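A quick note on money before I get into it: I paid full price for the Wiveck bench safety kit, $2,485, and nobody at Wiveck knew I was going to write it up.

So, the Wiveck kit. If you run an arm in a kitchen (ours spends its days around a bamboo cutting board with a toaster for a neighbour) you'll know the standards paperwork was mostly written with cages and factory floors in mind. You can read it cover to cover and still not know how close a gripper should be allowed to get to a kettle. Wiveck's pitch is that they've boiled the lot down to a spiral-bound rulebook, a set of laminated checklists, a roll of floor and bench tape, a wireless stop button and a bit of software that nags you. I've lived with it since April and I'm mostly a fan!

The rulebook is the best part. It's written by someone who has obviously knocked things off a bench. The rule I've taken to heart is the 300 rule: anything that heats up or plugs in sits 300 mm from the work zone, or it gets written on the card as an accepted hazard with a name beside it. We fail that one constantly. I had a look at our own counter with the book in my hand and the toaster was tucked right up against the board, pot parked out the front, gripper finger reaching in over the marble. Straight onto the card it went, and my name with it.

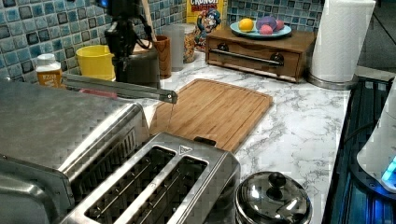 ## The checklists

There are separate cards for start-up, changeover, handover and shutdown. Start-up is quick enough to do while the jug boils. Changeover is the one I skipped for the first fortnight and then felt guilty about, as it's where you re-check gripper pads, cable slack and the speed cap. Wiveck wants 200 mm per second whenever a person is within arm's length, and I reckon that's slow but fair. You do get used to it.

Glenys Bainbridge, who I share the bench with over at Mapplebeck, hates the handover card. She thinks it's too long and she's probably right, there's a whole column for "condition of surroundings" that we both end up filling in with the same few words. Her fix was to scribble appliances down one side and tick them off. Plugs get their own line. The book says a lead should be either in the wall or coiled and put away, never left lying along the counter, and I'm hopeless at this.

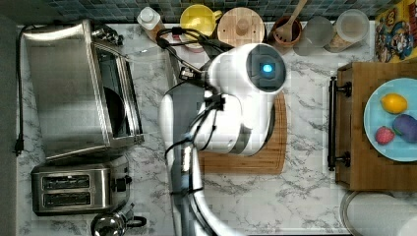 The cable section is also where I think the kit earns a fair chunk of its price. It makes you run the arm through its full reach at crawl speed and watch the bundle the whole way, and it tells you where a clamp should go so the loop has room without dangling. I'd always done this by feel. Doing it properly took most of a morning and I moved one clamp.

## Not so keen on

The tape. It's terrible on stone, curls at the corners, and leaves a gummy line. I've swapped it for some Lelon stuff from the hardware shop and that's held beautifully.

The software wants a login every single time, and it logs you out while you're reading the card it told you to read. Grr. I use it for the incident log and leave it alone otherwise.

The stop button is great, big and chunky with a proper click, but it only comes with 2 spare batteries and they're an odd size. Order extras. And please keep your wired stop as well, the book is very firm on that and so am I.

## Compared with the Prornow one

I borrowed the Prornow kit last year. Cheaper, nicer colours, lovely carry case. The rules in it are vague though ("keep the area tidy", well, yes) and there's nothing at all on food surfaces or shared benches. If your arm lives in a workshop you might get by with it. For a kitchen I'd pay the extra for Wiveck and budget for better tape.

Four stars from me. I'd go higher if they fixed the login.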